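Bench Practice for Electronic Assembly
Handout 5: Sorting loose components and checking lead ends

Posted in July by the course author, Sellstead Technical College

Scope

These notes cover the first half of the bench session. The work is incoming sort: taking mixed loose parts from a central tray, identifying each one by its leads and body, and placing it in the correct side tray. Soldering is not part of this session. Students who missed Handout 4 (wire gauges and insulation colours) should read it first, as the terms are used here without being defined again.

The parts come from the Dresa kit, which is a mixed lot of leaded components, small motors, switches and short harnesses. Each kit is drawn from a store of 2,000 pieces and is not matched to any one circuit. Treat every part as unidentified until it has been checked.

1. Laying out the bench

Two tables are pushed together so that the join runs down the middle of the work area. Check that the tops are level at the join before anything is set down. A step of even a millimetre will tip a shallow tray and let cylindrical parts roll.

The source tray goes in the centre, across the join. The destination trays go to either side of it, two on the left and two on the right. Leave a hand's width between trays where there is room for it. Destination trays are plastic, all of one colour. The source tray is metal, so there is no confusion over which tray is being emptied.

Line the source tray with a sheet of plain white paper, laid flat. The paper serves two purposes:

- small dark parts and bare lead ends show up against it
- the sheet can be lifted out by its corners at the end of the session, with any offcuts of strand still on it

Do not write on the liner. Pencil marks have been mistaken for fine wire in past sessions.

Put no more than five parts on the liner at one time. Refill only when it is clear.
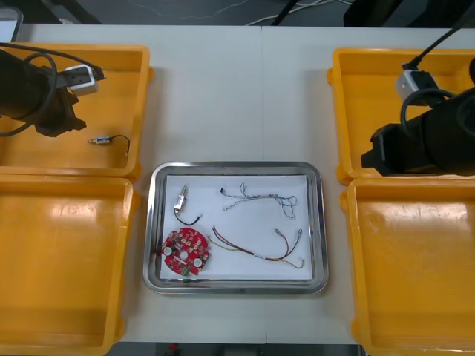 Figure 1. Bench layout for incoming sort: paper-lined steel tray between four yellow-orange trays, with one cylindrical part placed at upper left.

2. Tray allocation

Allocation is by body type. The positions are fixed for the term.

Upper left: cylindrical parts, metal body, with or without a lead attached
Upper right: flat or square-bodied parts
Lower left: harnesses and twisted pairs with a connector fitted
Lower right: rejects and parts that cannot be identified

The reject tray is used for any part with a nicked conductor, a missing lead or a cracked body. A part that has simply not been recognised goes in the same tray, with a slip. The Fairclough bench cards give the common body shapes. If the card and the part disagree, go by the part and note the difference on the record sheet.

3. Handling parts with leads

Most damage in this exercise is done at the point where the lead enters the body. The joint there is small and has little strain relief. The rules are as follows.

3.1 Lift by the body where the body is large enough to grip.

3.2 Where the part must be held by its wires, grip both wires together, low down, and keep them side by side. Do not lift by one wire of a pair.

3.3 Do not pull a part free of its neighbours. Loose leads hook over each other in the tray. Lower the part, move the neighbour, and lift again.

3.4 Set the part down body first, then let the leads go. A lead with a hooked end should be placed so that the hook faces away from other parts.

3.5 Leads are not to be straightened during sorting. The lead shape is recorded as found.

4. Checking stripped ends

Each wire with a stripped end is inspected before the part is allocated. Hold the pair so that both ends stand clear of the tray and of each other. The two ends must not touch – a gap should be visible between them for the whole of the inspection. This matters little with an unpowered part, but later sessions use charged capacitors and the habit needs to be in place by then.

Look for the following at each end:

(a) length of bare conductor, compared with the other wire of the pair
(b) strands lying together, with none folded back along the insulation
(c) a clean shoulder where the insulation stops
(d) colour and surface of the conductor

Dull or greenish strands are recorded as oxidised. Bright strands are recorded as clean. A silvery surface on stranded copper usually indicates tinning, but it should not be written down as "tinned" unless the kit list says so. Write "bright, silver colour". 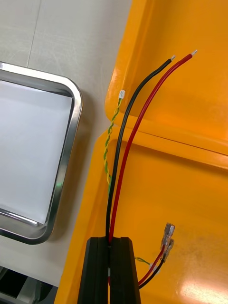 Figure 2. Black and red wires held together low down, stripped ends apart. Twisted green and yellow pair with white connector at left.

In a black and red pair, black is taken as negative and red as positive for the purpose of the record sheet. This is a convention and does not prove how the part was wired. A twisted pair in other colours is recorded by colour only, with no polarity entered.

Where two wires are of unequal length, enter the difference in millimetres, measured from the insulation shoulder and not from the tip. Measure with the Deloseo rule supplied. The printed scale on the bench card is not accurate after photocopying.

5. Record sheet

One line per part. The columns are part number, body type, lead colours, end condition, tray. Part numbers run from 900 upward for this group and are not reused, even if a part is rejected. Leave no blank cells; use a dash where a column does not apply.

Example line:

900 / cylindrical, metal / black / hooked, end not inspected / upper left

A line is complete only when the part is in its tray. Filling in several lines ahead and sorting afterward is the most frequent cause of lost marks.

6. Clearing down

Lift the liner last. Fold it inward and put it in the metal waste, not the paper recycling, as strand offcuts will be caught in it. Wipe the steel tray, including under the rim. Stack the plastic trays only when empty. The contents of the reject tray go back to stores in the marked bag, with the slips.

7. Questions for the lab book

7.1 Explain why the insulation shoulder is used as the datum for measuring lead length.
7.2 A part has one black lead and no second lead. State which tray it goes in and what further check is needed.
7.3 Sketch the correct grip for a two-wire part and mark the point of greatest strain.

Reading: Handout 4, section 2; bench cards 1 to 11.

Comments (4)

Does the hooked lead in the example line count as damaged? I put mine in rejects and lost a mark.

Reply from course author: No. A bend is recorded as found under 3.5. Only a nick, a missing lead or a cracked body goes to rejects.

Card 11 in our set is missing the bottom row. The copy in the stores cupboard is complete if anyone needs it.

For 7.2, are we meant to look for a stub where the second lead was? The motor I had showed a solder pad but no wire.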